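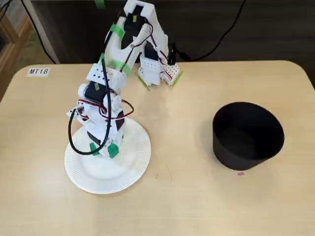

December 2021, Draldale workshop. Today I worked again on the small table, the pale one which Homa found for us. The rounded corners are finished now and I am satisfied with them, also my sleeve does not catch anymore. I sanded the top two times and put the oil very thin, so the wood stayed light as Konrad wanted. The big black container can stay on the right side for now, it is good to see how much of the top it takes from a person who wants to work there. I think too much, and I will ask Saeed for his opinion.

Costs until today: 392 for wood and oil together. The invoice from Plemico is still missing, I wrote to them again.

To do: check if the legs are level, the floor near the door is not straight. Second layer of oil on the underside. Konrad, please do not use the coarse paper on the edges, I left the fine one in the drawer. The next table must be ready before June.

M. Naseri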